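From: Riaan Nel
To: Tramudthorpe stone and surfaces list
Subject: Re: Sealer hazing on honed marble, second coat

Conceição Moreira wrote:

> Two counters in the Pillay kitchen, same slabs, same batch of
> Brilline impregnator. First coat went on clean. Second coat went
> on 5 hours later and left a gray haze over most of the island,
> worst near the cooktop cutout. The perimeter run is fine. I have
> tried a dry buff and a damp microfiber, no change. Finish is
> honed, taken to 300 by hand at the edges. Before I strip it I
> would like to know whether I am looking at residue or at
> trapped moisture.

Conceição,

Residue, going by the timing. A solvent-carried impregnator fills the pore on the first coat. If the stone is dense, the second coat has nowhere to go and cures on top. Trapped moisture normally shows as a darker patch with a soft edge, and it moves over a day or two. Haze that sits still and looks the same from morning to evening is on the surface.

Test before you strip. Pick a spot at the back of the island the size of a playing card. Wet a white cloth with the same sealer, lay it on the haze for 8 minutes, then wipe hard with a dry cloth. Fresh sealer will soften cured sealer of the same type if the cure is recent. If the card-sized spot comes up clear, do the rest in small sections and keep changing cloths. If it does not, go to the maker's stripper and repeat the test there before doing more.

Do not use anything acidic. That includes the descaler people keep under the sink. On honed calcite it will etch faster than it removes sealer, and then you have two problems that look alike.

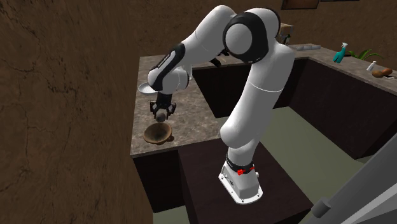
Can I put a second coat on honed marble at all?
Only if a water drop darkens the stone within five minutes of sitting on it. When the drop stays beaded and the stone under it stays the same color, the first coat is enough and a second will haze.

On the difference between the island and the perimeter: check whether both were honed the same way. Yolandi Steyn had a job where the shop finished the island face on a line polisher and the perimeter pieces with a hand machine at 80, then worked up. The nominal finish was the same on paper. The drop test gave very different results, and the line-polished face took almost no sealer. I would ask the fabricator for the sequence on each piece, including whether any slab was resin treated. A resined slab may take no sealer except at cut edges.

The cutout is a separate matter. Sealer pools along a cutout lip when it is applied with a pad, and the second coat adds to it. Use a folded cloth there and wipe toward the opening.

Nokuthula Baloyi asked last month about bowls and pots left on sealed tops. An impregnator does nothing for abrasion. It slows staining and that is all. Unglazed foot rings will scratch honed calcite, sealed or not, and oil left under a wooden base overnight can still get in. Felt dots or a tray will handle both. The same goes for the front corners, which get more wear than any other part of a counter and should be checked first when you do the yearly drop test.

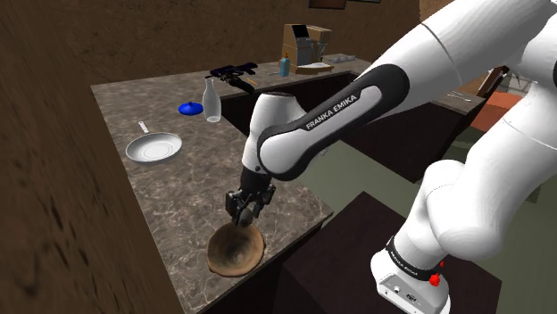 Marble-patterned counter, wooden bowl near the front corner.

Two items for the archive:

The Gurkesitz data sheet for their solvent sealer was revised in November. The recoat window is now given as a drop test result in place of a fixed time. If you have the older sheet in the truck, throw it out.

Annatjie Rampersad has offered to retype the list's stain table as plain text. Send corrections to her directly and put the stone name in the subject line. Include finish and sealer type, or the entry cannot be used.

Conceição, please post the result of the card-sized test either way, with the dwell time you used and the room temperature.

Riaan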